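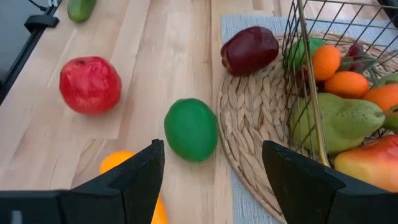

My sister's opinion, when she visited us, was that fake fruit belongs in a furniture shop and in a dentist's waiting room, and that a grown person with a kitchen should buy real apples. I thought about it for a long time, because she is usually right about houses. She made me paint the hallway a lighter color, and it was a good decision. But about the fruit I don't agree, and I want to write down my reasons, also for myself.

2025-06-15

I come from a family where a bowl of fruit was always on the table. It was not for decoration. It was there to be eaten, and my mother was a little offended if a guest didn't take something. So for many years I did the same in my own home. I bought too much, I put it nicely, and then we are only two persons and both of us eat lunch at work. In August it is the worst. The peaches become soft in two days, and then come the very small flies, and you fight with the flies until September.

Last summer I had enough. I kept the real fruit in the refrigerator, where it stays good, and the table was bare. It is a nice table, light wood made of many strips put together, like a butcher block, and I oil it two times a year. But bare it looked to me like a table in an office. I tried flowers, but I forget the water. I tried a candle, and then always somebody put the mail next to the candle, and after a week there was no table anymore, only mail.

So I ordered the first fake fruits from a shop called Mimmont. They were too shiny and too light, and the lemons had a line around the middle where the two halves meet. I sent them back. Then in a small store, Yazıcı, where I normally buy only tea glasses, I found a box with loose pieces, and you could choose them one by one. I stayed there a long time. The pomegranate was what convinced me. It is round and red, the skin has some small wrinkles, and it has the little dark crown on top. With a real pomegranate I always admire it for days and then I am too lazy to open it, so in my case the difference is not so big.

I took also a lime, a dark red apple, a light green apple, an orange one and a cucumber. I know that a cucumber is not what people put in a fruit basket. I liked the green. It never found a place inside the basket and it lives mostly at the far side of the table.

The basket is wire, gold-colored, with thin walls like a grid, so you see the fruit from the side too. I had before a ceramic bowl, a deep one, and everything on the bottom was hidden, so it was a waste. With wire the light goes through. The negative side is the dust. It sits in every corner of the grid, and you must clean it with a brush. I use an old soft toothbrush.

Under the fruit I wanted something calm. I have a pale blue woven placemat which was one of a set from Plondari (the others have stains from tomato sauce), and on it I put a round trivet from seagrass with a braided edge. Light wood, pale blue, straw color, gold. When I say the colors like this it sounds too much, but they are all quiet colors, and then the red pieces can be loud. First I tried it with a dark green placemat, and the lime disappeared completely.

Now about cleaning, because a reader wrote to me under the post about the shelves and asked how to wash such things. I do it like this:

Take all pieces out and put them in a plastic tub with warm water, not hot, and a few drops of dish soap. My fruits are solid enough for it, but try with one piece first. If yours are foam inside, use only a damp cloth.

Wash with a soft sponge. The crown of the pomegranate needs the toothbrush.

Dry them with a towel, and leave them 17 minutes or so on the rack. I say 17 because this is the time of my washing machine's short program, and I do both together.

While they dry, wipe the table and brush the basket. The seagrass I don't wash. I shake it outside the window.

For the oil on the table I use one from Proline, a thin coat, and everything must stay away until the next morning. This is the only time when I really empty the table.

After washing I never put the fruit back in one movement. I leave some pieces outside, on the wood, the pomegranate and the lime for example, and I move them during the week when I pass. A full basket with all the fruit in a perfect hill looks like a shop window. With a few pieces lying next to it, it looks as if somebody was going to eat one and the phone rang. My husband moves them also, I think, but he doesn't admit it.

In total I have now eight reds and oranges and five greens and yellows, and I would like more on the warm side. A fig would be beautiful if I find one with a good color. The figs I saw until now were almost black and looked like stones. If you know a store that sells single pieces and sends by mail, please write it in the comments. I don't want a set again, there are always too many lemons in a set.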